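2019年1月17日 星期四

接着弄Irngate那台老分光光度计的漂移问题。昨天Julián Montoya说换了灯就好了，我不太信。换灯之后他只跑了一条基线，预热时间也没写，这种数据我看不出能说明什么。

今天上午从冷机开始重测。空白用去离子水，比色皿固定一只，磨砂面朝自己，每次放进去方向都一样。波长定在609 nm，开机就记，到中午为止没动过别的东西。前半段吸光度一直往上爬，后半段慢下来，但没有停。如果真是灯的问题，新灯老化完应该走平才对。现在这条曲线更像温度在带着走，窗边那根暖气管离仪器不到一米，十点以后太阳也照进来。

Demetrio Prieto的看法是检测器受潮，建议拆开换干燥剂。理由是“以前有一台就是这样”。以前那台是什么型号、换之前漂多少、换之后漂多少，他都不记得了。干燥剂可以换，反正便宜，但要等温度这一项排掉再换，不然两件事一起动，最后又说不清是谁的功劳。

顺便把Vidal那份蓝色标准液的说明书又读了一遍。上面写“室温避光可稳定至六月”，没给任何数据，也没写按什么浓度、什么容器测的。染料溶液在玻璃壁上会不会吸附，稀的和浓的差别很大，一句“稳定”糊弄不过去。Ener的单子上倒是有一张衰减图，只有三个点，硬拉了一条直线，还给了R²。三个点的R²我自己也能画得很漂亮。
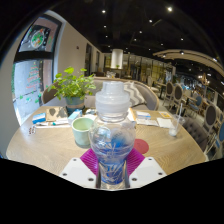 图1 玻璃瓶，白色旋盖，瓶内蓝色水

稀释这一步也有疑问。上次的记录写的是“稀释到2000 mL”，可是用的量筒还是容量瓶没写。量筒的误差放到吸光度上，可能比我们现在追的漂移还大。翻回去看，编号3007那一批干脆连母液体积都没记，只有一个最终读数，后面打了个勾。这个勾是谁打的，什么意思，问了两个人，两种说法。我在旁边用铅笔写了“存疑”，这批数据先不进总表。

下午做了两件事：
一、仪器搬到内侧台面，离开暖气管，百叶帘拉下来，旁边放温度计，每十分钟抄一次。
二、同一份溶液连测，中间不拿出比色皿，再拿出来擦干放回去测一组，看放置这一步自己带多少散布。

第二件先有结果。不拿出来的那组很紧，拿出来再放回去的那组明显散开，最大的一个偏差跟我们报给Brikov的“漂移”差不多是一个量级。也就是说，之前那份报告里至少有一部分可能只是手放得不一样。当然今天只有我一个人在测，手法固定，换个人可能更糟，也可能更好，现在还不能下结论。

第一件到下班还没跑完。温度计读数波动比上午小，吸光度也跟着平了些，看上去支持温度的说法。但我不想只凭一个下午就写进去，下午本来太阳就转走了，不搬仪器说不定也会平。要比就得在原位置、同一时段、拉上帘子再来一遍。

另外软件里的“自动基线校正”默认是开着的，今天才发现。它到底扣了什么，帮助文件只有一行字。已经关掉，原始数据另存。之前那些曲线是开着还是关着的时候测的，没有记录，Julián说“应该是关的”。应该。

给Brikov的回信草稿写了一半，他们问能不能确认换灯后恢复正常。我写的是暂时不能确认。Demetrio觉得这么写不好看，想改成“初步恢复”。没改。

待办：
原位置拉帘子重测一上午。
3007那批找原始纸质记录，在91号柜，找不到就作废。
问Vidal要稳定性的原始数据，不要再发宣传页。
借一把校过的移液枪，现在这把上次校准的标签已经看不清日期。
干燥剂先领回来放着，不拆机。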